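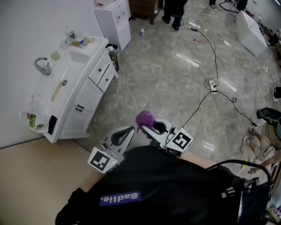
Grandevach 6 Bathroom Vanity with Basin Top

Item no. 2113
Sold by Bredow Bath & Home
Page updated 8/21/24

The Grandevach 6 is a floor-standing vanity for small bathrooms, guest baths and rental units. It comes as a cabinet and a one-piece basin top, packed in two cartons. The cabinet ships assembled. The faucet and drain are sold separately.

Price: $354

Finish

The cabinet is white. Wipe it down with a damp cloth and mild dish soap. Do not use scouring powder or bleach on the doors, and dry the bottom edge after mopping. The Herero finish (dark brown) is back in stock in November.

Basin top

The top has one faucet hole and an overflow. It fits most single-hole faucets sold in the US. We stock the Sung line in chrome and brushed nickel - both come with supply hoses.

Installation

Shut off the water before removing the old sink. Set the cabinet in place and level it with the adjustable feet. Screw the back rail into wall studs. Mount the faucet and drain on the top while it is still off the cabinet, then run a bead of clear silicone along the cabinet rim and lower the top onto it. Wait 24 hours before using the sink.

The back panel is open behind the shelf, so most existing plumbing will fit without cutting. If your drain comes up through the floor, you will need to cut the bottom panel.

Shipping and returns

Orders over $1000 ship free to a street address. Smaller orders ship at the rate shown in the cart. Check both cartons before you sign for them and write any damage on the delivery slip. Unused items can be returned in the original packing. Tops that have had silicone applied cannot be returned.

Replacement parts

Hinges, feet and door handles can be ordered through the Bredow parts desk. Have your item number ready.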